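Teaching a gripper to find the rim of a see-through cup: the Clivari two-pass method
Posted Nov 14, 2024 by Julián Tejada

Clear containers are my favorite problem in robotics. A depth sensor looks at a glass bowl and reports the table under it, or a spray of nonsense points, and your nice grasp planner drives a fingertip into the wall. We spent most of July at the Barnamdale bench working out a way around this with nothing fancier than a wrist camera and a fixed camera, and I'm still a bit giddy that it works as well as it does. This page walks through the whole thing so you can try it on your own arm.

The idea in one paragraph: don't ask the wrist camera for the rim in every frame. First train a tiny model to say how much a frame can be trusted (we call this the view score), then let the rim finder learn from the frames in proportion to that score. Two passes over the same recordings. That's it!

What you need

An arm with a parallel or two-finger gripper and a small camera at the wrist.
A second camera that doesn't move and sees the full table.
Cups, jars, trays and bowls. Mix clear ones, frosted ones and solid ones.
A plain, light tabletop.
Recordings from both cameras with matching time stamps.

Step 1. Set the table

Go for a light, even surface. It sounds backwards (clear things on white are hard to see, after all), but a busy surface lets the model cheat by learning how a pattern bends through the glass, and then it falls apart on the next table. Put solid cups close to the see-through ones. A steel tumbler gives you a strong edge and a proper shadow, and the model uses both to work out where the table plane is.
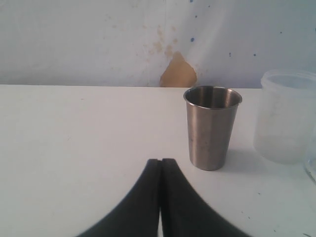
Leave your fingers visible in the wrist view and don't mask them out. I masked them for the first few weeks, thinking I was being tidy, and the rim finder kept drifting sideways on close approaches. The fingertips are the one thing whose position you know exactly at all times, so they make a free ruler. Put the masks away and let the network see them.

Step 2. Record approaches, including the ugly ones

Start each approach from a spot off to one side, come in over the container, pause, go down, pause again, come out. Change the starting height and the wrist angle every time. We recorded 309 approaches like this. If you're driving by hand, swap drivers now and then, as everyone has a favorite path and the model will happily learn your habits instead of the task.

Keep the recordings where the camera ends up too close for a sharp view. You'll be tempted to delete them. The first pass lives on exactly that kind of frame: soft haze, a curve of wall going by with no clean edge, stains and bubbles turned into blobs. A model that has never met those frames will give you a confident rim in every one of them, and it will be wrong.
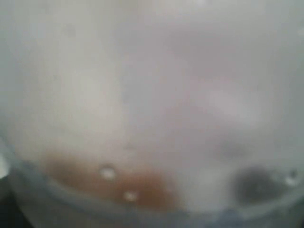 Masaru Hamada asked, after reading a draft of this page, whether it wouldn't be simpler to drop every frame below some sharpness limit and skip the first pass altogether. Sharpness alone, he pointed out, costs nothing to compute.

We did try it, and it's a fair baseline! The trouble is that sharp and useful aren't the same for clear plastic. A frame can be full of crisp glare and tell you nothing about where the wall is, while a blurry one may carry a perfectly good arc. The view score learns the difference from your tags, and a sharpness filter can't.

Step 3. Tag for the view score

Go through a sample of wrist frames and give each one a single tag:

Open: the full rim can be traced.
Partial: an arc of the rim can be traced.
Closed: no rim you'd put your name to.

Be quick. If you're staring at a frame for longer than a breath, tag it closed and move on. Two people should tag the same small batch first and compare. Emiko Hirano and I disagreed on 41 frames in our first batch, nearly all of them partial versus closed, so we wrote down one extra rule: an arc counts only if you can tell which side of it is the inside. After that we agreed on almost everything.

Step 4. Get rim positions from the fixed camera

Now for the part I like best. You don't draw rims on the wrist frames by hand. Draw them once per layout in the fixed view, where the containers stand still, and carry them over to the wrist view using the arm's own joint readings. Line your things up so that no tall one hides a low one from the fixed camera, and put shallow trays nearer the front.

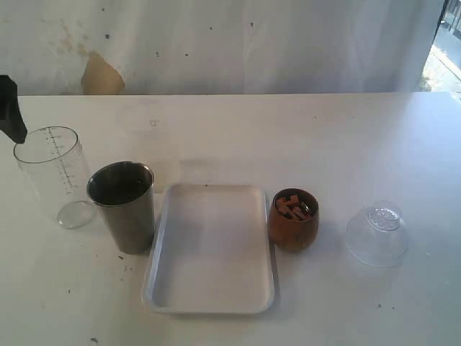
Fixed view of a row layout, gripper entering at the left.

A few notes on drawing. For a bowl that's upside down, draw the outline touching the table and mark it "inverted", so it never gets used as an opening. For a measuring cylinder, draw the top opening and the base both; the two together pin down its tilt in the image. Wooden and metal cups get drawn like everything else. You want the finder to be good at cups in general and then extra patient with clear ones.

If a container gets moved during a recording, cut the recording there. We lost a fair number this way and ended up with 152 clean ones, and that was plenty.

Step 5. Train the two passes

Pass one: the view score model. Ours is a very small image network that takes one wrist frame. It trains over lunch on a single desktop card.

Pass two: the rim finder. Feed it short runs of wrist frames plus the gripper position, and multiply each frame's loss by its view score. Closed frames end up near zero but they're still in the run, so the finder learns to hold its last good guess through the haze and pick the rim back up on the way out. Watching it do that for the first time was a very good afternoon.

Step 6. Test with something in the container

Empty containers are a gentle test. Put a little colored liquid or gel in the bottom and the finder has a new bright shape to be fooled by. Droplets on the wall are harder still, because each one makes its own small highlight.

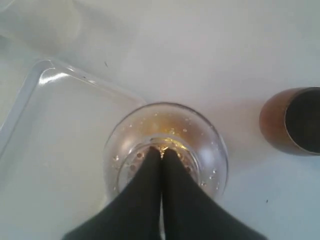 Our early finder loved to lock onto the circle of the base and call it the rim. If yours does the same, check the height: a rim guess that lands on the table plane is almost surely a base. We added that as a plain rule on top of the network and left it in. Arwel Watkins has since folded the rule into the Hayashi branch of the code as a soft penalty, and that version behaves better with low trays.

If things go wrong

The rim jumps between two containers that nearly touch. Record more layouts with narrow gaps; ours had too few.

The score is high everywhere. You probably tagged too few closed frames. Go back to the recordings you wanted to delete.

Guesses lag behind the arm. Check the time stamps before you touch the network. Mine were off by a couple of frames for a whole week, and I rebuilt the model twice before looking.

Next I want to try the same two passes on thin plastic bags, where the "rim" changes shape as you touch it. If you get there first, please write to me!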